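How to Pack a Mixed Chocolate Tin
Posted by Lizeth Restrepo, 20/11/2022

A mixed tin makes a good wedding favor or a present for the couple's parents. You can buy the chocolates loose, buy the tin empty, and have the whole thing packed in less time than it takes to stand in line at a gift counter. The steps below are the ones I use at home. They work for any tin with a molded insert.

What you need

A rectangular tin with a lid
A plastic insert with square cavities that fits the tin
Loose chocolates, plus a few spares
A tray or large plate with a raised rim
Slotted tongs
A sheet of cushion pad or folded parchment for the top
Ribbon, if you want it

Buy the insert and the tin together if you can. I once ordered inserts from one store and tins from another, and they were off by the width of a fingernail. The insert bowed up in the middle and the lid would not close.

Before you start

Keep the room cool. I like 62 degrees, and I wait for the heating to go off in the evening. Warm chocolate picks up marks from the tongs and from your fingers, and glossy pieces show it worst.

If the chocolates have been in the refrigerator, leave them in their closed box on the counter until they reach room temperature. Open the box too soon and moisture settles on them. It dries to a dull gray film that will not wipe off.

Wash the tin and insert in warm water with a drop of dish soap. Dry them with a lint-free cloth and then let them air out for an hour. Check the corners of the cavities, which hold water longer than you would think.

Set out the tray

Put the chocolates on a tray first and pack from there. Picking straight out of the store box is slower, and you end up filling the first rows with whatever was on top. A raised rim keeps pieces from sliding off when you reach across.

For a wedding tin I use a red double happiness tray. Pale and dark pieces both show up well against it, so it is easy to see what you have left. Keep the chocolates toward the far side of the tray and the tin on the side nearest you.

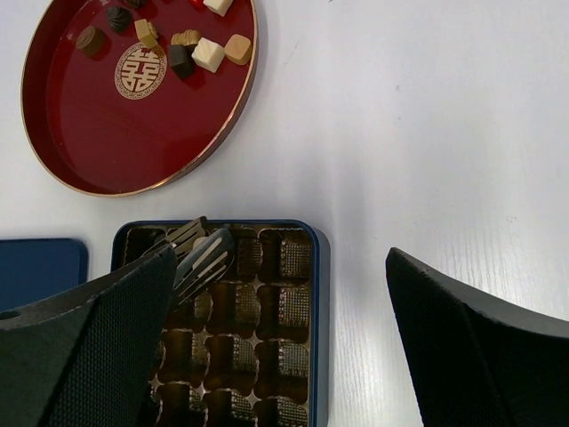
Filling the Tin

Leave space between the chocolates on the tray. Pieces that touch tend to scuff each other when you pick one up, and the tongs need room on both sides.

Decide on the order before you move anything. I alternate light and dark along each row. White and pale yellow cubes go next to dark squares, and the tan and caramel-colored ones fill in wherever two similar pieces would end up side by side. Swirled or ridged tops look best near the middle, and they also get knocked less there.

Hold the tongs low and close them on the sides of the chocolate, never across the top. Squeeze just enough to lift. Carry the piece level, lower it until it touches the bottom of the cavity, and open the tongs slowly. If it lands crooked, nudge it straight with the tip.

Start at the far corner and work toward yourself so that your wrist does not pass over finished rows. Square pieces should sit flat with a little room at the edges. Rounded cubes may rock slightly, and that is fine once the pad is on.

If a piece is too tall, test it with the lid before filling the rest of the row. Anything that touches the lid will be marked by the time it is opened. Save it for a smaller box.

Wipe the tongs with a dry paper towel when you change from dark to white chocolate. Smears show up badly on white.

Closing and storing

Lay the pad over the top, put on the lid, and press down at all four corners. Tie the ribbon last. Keep the tin flat and out of the sun. Filled chocolates from Endwood, the shop I order from, come with a 13-day date, so I pack no more than 7 days ahead of the wedding. Solid chocolate keeps much longer.

For mailing, wrap the tin in two layers of tissue and use a box with padding on every side. Mine weighs 600 grams with the tin, and it needs a firm box. Write "this side up" on the top and both ends. I do not mail them between June and September.

Wash the tray by hand with a soft sponge. Scouring pads will take the shine off a lacquered finish.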